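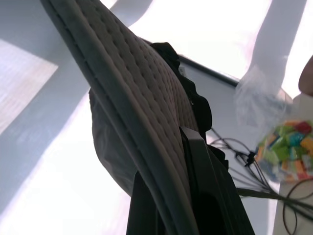

Valentin Moldovan

Handout 4: Clothing and fabric in a shared workroom

Soft things end up on chairs. A black garment over the top of a backrest is the usual case, and a quilted grey cover like the one on our office chair needs the same care as the clothes that land on it. Brush it along the rows of dimples, then go over the rolled seam, where lint collects.

Before you start sorting, take everything off the chairs and put it on the table. Snacks stay in their bag and go to the side bench - coloured sweets and pale fabric don't mix.

Work in this order:
Jackets and tops: shake out, hang.
Cloth bags: empty, fold flat.
Hats: last, on top.

Reading for this section is Manole, chapter 2. Bring your fabric log from February.

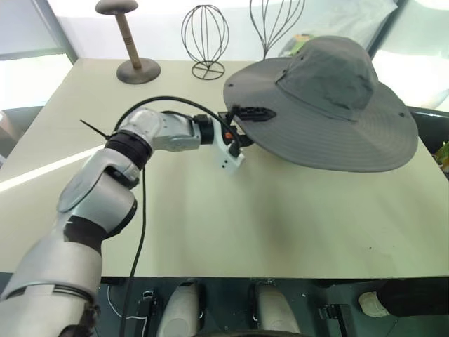

Page 18

Bucket hats

A wide-brimmed bucket hat has two parts to think about, the crown and the brim. The rows of stitching in the brim help it hold its shape. The crown is softer and creases easily.

Pick the hat up by the brim. Smooth the crown from the inside with your fingers, and check the seam where it joins the brim. Look at the eyelets as well - the fabric can fray there.

Store it crown up on a shelf at least 30 cm deep. Don't fold the brim to make it fit.

Exercise: write a care label for a grey bucket hat, 77 words maximum.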